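Notes for Week 3: The Open Day at Kumarasinghe House

Thanks to everyone who came along, and to those who couldn't make it, I've tried to put down enough here that you won't feel lost in the tutorial. I do ramble a bit, so skip to the questions if you're pressed for time!

1. What we went to see

Malsha Fakir and her group are teaching robots to do household jobs, and they collect their demonstrations with hand-held grippers -- a person carries the tool through the task and the recording is used for training later on. It's a lovely way to work in a furnished room, as you don't have to cart an arm in and bolt it to anything. Malsha was very generous and let us all have a go (some of us were better at it than others, and I'll name only myself).

Have a look at the soft pads while you're revising. The one closest to the camera is black and V-shaped, with a fine mesh texture on its inner surface, and the second gripper, the one in a person's hand, carries a square black-and-white marker on a white card. We'll come back to markers when we get to pose estimation, so keep that in the back of your mind.

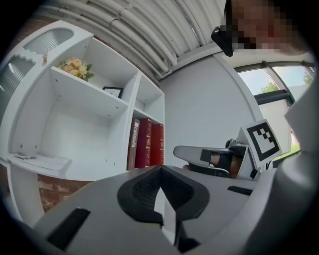 2. Things to think over before the tutorial

Where would you put your hands if the job were taking a hardcover book out from between two others? Try it at home with your own shelf, slowly, and write down each time your fingers change what they're doing. Most people get to 12 steps before they've even tipped the book forward.

Then read chapter 4 and bring one page of notes. Neatness doesn't matter.

Comments (3)

Tipene Fairweather: Really enjoyed the day. Is the one page single or double sided?

Shiuli Khondokar: I got to nine steps with the book, then dropped it on my foot.

Anwara Ekanayake: Single sided is fine, Tipene -- and sorry about the foot, Shiuli!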